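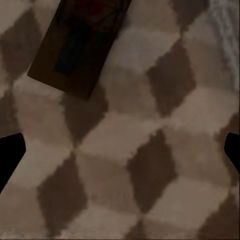 Most gripper comparisons I read are run on a bare table under good light. The numbers come out clean and they don't help much when you have to pick hardware for a home.

At Astport we spent January comparing 3 two-finger grippers in simulation, Milis and Plodico among them, inside a furnished apartment. We logged 3491 attempts. My view after that is simple. The test room matters more than the finger shape, and buyers should ask about the room first.

Take floors. A diamond rug in dim, warm light is hard on a wrist camera. Dark patches in the pattern compete with a dark, flat thing lying on them, and a flat thing is hard to pinch at the best of times. Two of the grippers ranked differently on the rug than on the bench. I would trust the rug.
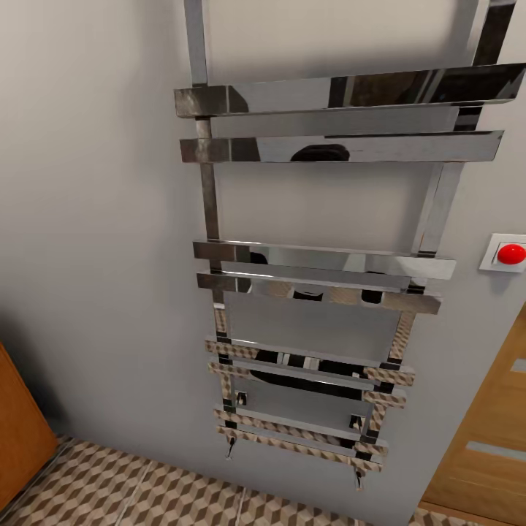
Gebretsadik, test lead, Astport

Chrome is worse. A towel rail shows the wall in its upper bars and the floor tile in its lower ones, so the camera sees a cube pattern where there is metal. Longer fingers don't fix that. A better controller might, if it slows down when the depth reading jumps.

People will say a rendered room is too easy. In some ways it is, and I wouldn't buy on simulation alone. But a vendor who only shows me a bench has told me less. Publish the floor, the lighting and the failures along with the grip force.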